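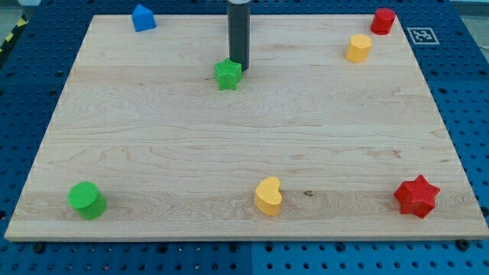

2. Materiais e sala de jogo

Depois de um arranque mais demorado do que gostaríamos, é com muita alegria que contamos como ficou o cantinho das formas do projeto Rolmont, para o qual o vosso apoio foi decisivo. A tábua grande de madeira clara chegou em outubro e é, sem dúvida, a peça de que mais gostamos: tem o veio ondulado bem à vista, até um pequeno nó escuro, e dá espaço para espalhar os blocos à vontade.

Quanto às formas, escolhemos cores vivas – verde, amarelo, vermelho e azul – e contornos fáceis de distinguir ao olhar e ao toque. Há cilindros, estrelas de cinco e de seis pontas, um coração e uma casinha azul de telhado em bico, que já ganhou fama entre os mais pequenos (chamam-lhe «a casa da avó»!). A Yu-ting Tam tem orientado sessões de 15 minutos, em que se procuram pares da mesma cor ou da mesma forma, e as famílias vão pedindo mais.

Até agora realizámos 30 sessões das 60 previstas. Dos 161 euros reservados para reposição de peças ainda não gastámos nada, e propomos aplicá-los numa segunda tábua, igual à primeira, para a sala de Flakbridge. Falta-nos apenas a vossa autorização para avançar com a encomenda.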